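Kendley serving tray, large: four stars from me
By Parvathi Poduval
Nov 25, 2021

I have owned a lot of bad trays. My mother had a tin one with a dent in it that made every teapot lean, and I think I've been looking for the anti-version of that tray ever since I moved out. So when my cousin in Stokport sent me a voucher for my birthday I went straight for the big Kendley, which I'd been eyeing for months (I also looked at the Wustberg, but the handles stick up so high that you can't slide it into a cupboard).

First thing, it's 17 inches across, and that's bigger than it sounds! Mine takes two dinner plates side by side, or one plate, a bowl, a glass and the newspaper. I carried a full breakfast up the stairs on it the first morning and nothing slid. The surface has a slight grip to it, kind of like the cover of a school notebook, and a wet glass stays where you put it. My old one would have had orange juice on the landing by step three.

The rim is low, and I go back and forth on this. It's lovely when you're eating off the tray in bed because it doesn't dig into your wrists. It's less lovely when you're using it for beads or loose screws. I lost a sewing machine screw over the side in the first week and I still haven't found it.

Most days it isn't carrying food at all. It sits on the table and collects things: keys, salt, stamps, the lip balm everyone uses and no one buys. If you have one of those tables where stuff creeps in from all sides, a tray makes it look like you meant it. And you can pick up the whole mess in one go when it's time to eat.
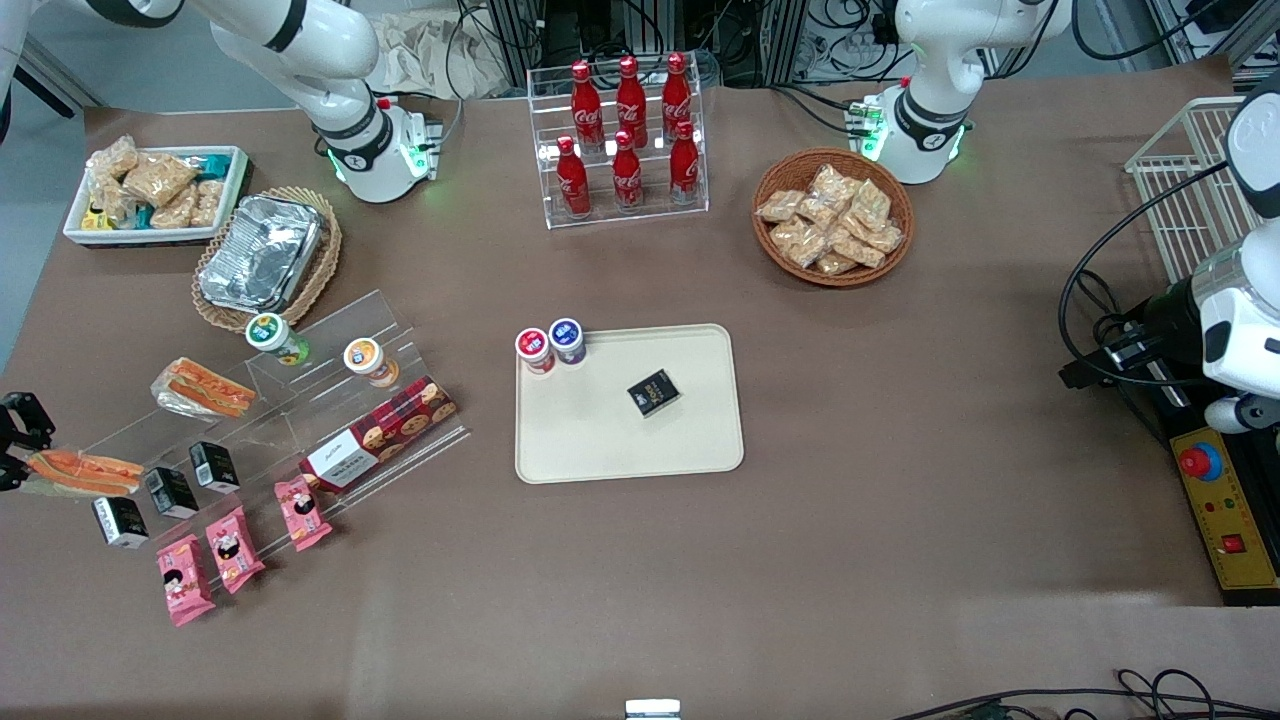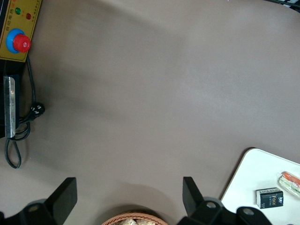

Cleaning is easy, mostly. Warm water, a drop of soap, done. Turmeric is the exception, and I cook with a lot of it. A spoonful of dal sat on it overnight and left a yellow ring that took three rounds of baking soda to fade. The leaflet says no dishwasher. I put it through once by mistake and it came out fine, but I wouldn't make a habit of it.

Now the complaints. The little rubber feet are glued on and one came off in the second month. I emailed the shop, Annamalai Home, and they mailed me a bag of spares without any fuss, so full marks to them. I do wish the feet were screwed in, though. The other thing is the weight. Empty it's fine, but loaded up with a full teapot it's a two-hand job, and if your wrists bother you I'd get the medium.

There's supposed to be a darker color coming in December. I'm going to try very hard not to buy it, and my husband has already cleared a shelf.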